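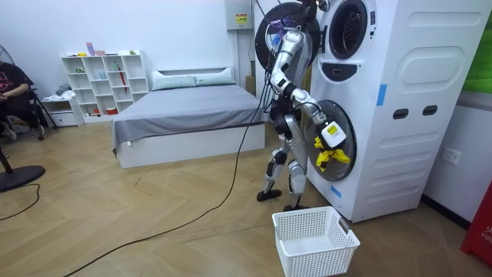
# Household robots: questions we get asked

Last updated July 1, 2026

These are the questions that come in most often through the Samorell contact form. Answers are kept short. If yours isn't covered, write to Naomi Muli and she will add it at the next update.

### Can a robot do my laundry yet?

Parts of it. Moving clothes between a drum and a basket is within reach for several machines we have looked at. Doing the whole job, from a hamper upstairs to a drawer with folded shirts in it, without a person stepping in, is not something you can buy and rely on today.

### What makes laundry so hard?

Cloth has no fixed shape. A mug looks like a mug from any side, but a T-shirt in a drum can look like anything, and it changes every time it is touched. The drum is also a dark, round hole, so the arm may block the robot's own view of what it is reaching for. Small items such as socks get left at the back.

### Can it open the washer door?

Often, if it has practiced on that kind of door. Latches differ a lot between makers. Stacked units add a second problem, as the upper door may be near the top of the robot's reach and the lower one calls for bending.

### What about folding?

Towels and plain T-shirts go fairly well on a flat table. Fitted sheets, bras and anything with buttons do not. Expect it to be much slower than you are.

### Does a home robot need legs?

No. Wheels are steadier and cheaper, and most homes we hear about have flat floors on at least one level. Legs help with stairs and door sills. A robot on legs also has to keep its balance while it pulls on something heavy, like a wet bath towel.

### Which other chores are close?

- Clearing a table of cups and plates: close, with breakage.
- Loading a dishwasher: close for one known model of dishwasher.
- Wiping counters: fine if they are already clear.
- Making a bed: slow, and the corners are poor.
- Cooking: no, apart from single steps such as stirring.

### Are shops and factories further along?

Yes. Work there repeats, the parts are the same each time and the lighting doesn't change. Vadance runs 2 arms at its packing line, and they handle boxes of one size for 6 hours a shift. A person still clears jams. The same arms would do badly in a kitchen.

### Cellora says its robot works on its own. How do I check?

Ask whether anyone was steering it during the demo, whether the video was sped up, and how many tries it took. Then ask to bring your own clothes. We would want to see at least 3 full loads in a row before believing any claim.

### Is it safe around children and pets?

We would not leave one running unattended with either in the room. Keep cords off the walking path as well.

### Should I wait or put down a deposit?

Wait, unless you can afford to lose the money. Deposits we have seen run up to $2,000, and delivery dates slip. We plan to go through this page again in November.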